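Wilteo says its simulator can pick your gripper for you

Dilmont, the lab automation reseller, has started handing customers a gripper comparison that was run entirely inside Wilteo, a simulation package it also happens to sell. The pitch is simple. Set up your bench in software, try different fingers and controllers on the same arm, and buy the one that drops the fewest plates. No hardware needed until the order goes in.

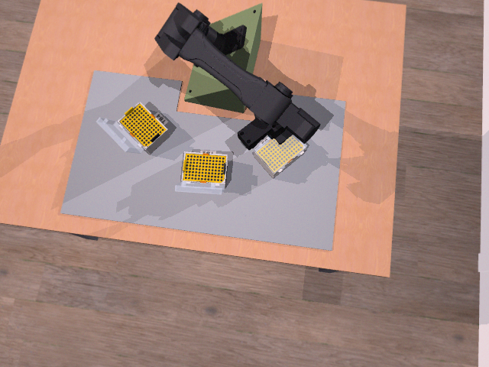
Page last changed: 22/11/2021

The test pits two controllers against each other on one black arm with a parallel gripper. Each got 200 tries at the same bench jobs, which Dilmont says adds up to 1219 logged grasps once retries are counted. The newer controller, from Chantharasri, came out ahead. It is also the more expensive of the 2, and you can guess which one the brochure leads with.

I have read the write-up twice and still can't find what friction value was used on the fingers. That matters a lot. A lid that sits nicely between two pads in software can slide right out of them on a real bench, and plastic lids are some of the worst things to hold. The summary gives it one sentence, which says contact settings were "tuned for stability." Tuned against what?
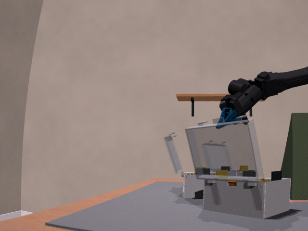 Then there is the lid job itself. Opening a box by its top edge is a decent test, and I'm glad somebody included it, but the score sheet only has pass and fail. A lid that comes up smoothly and a lid that gets yanked up crooked are worth the same point. Anyone who has cleaned up after the second kind will want a finer scale than that.

Plate handling gets more room in the report. The layouts vary a little between runs, with some holders turned at an angle and others set square to the bench, so the arm can't just repeat one motion. 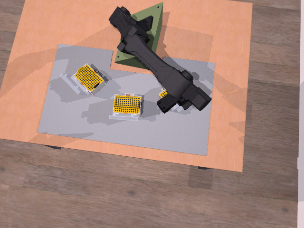 The simulated bench, with the arm reaching over one of three yellow trays.

Dilmont says 63 layouts were used. It doesn't say how they were chosen, or whether any were thrown out.

The camera side is thinner still. The report claims a view from the gripper helps with the last bit of the approach, which sounds right to me. It offers no run with that view turned off, so there is nothing to compare it to.
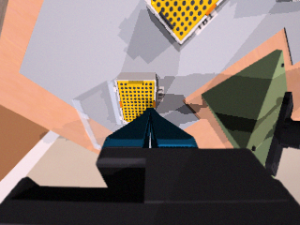
Looking past the blue fingers toward a yellow tip rack.

Wovulwood, which makes the fingers, ran its own bench trials in September and hasn't put the numbers out. Dilmont says a hardware comparison is planned but gives no date. Until one of them publishes, I would hold off on ordering anything from the chart.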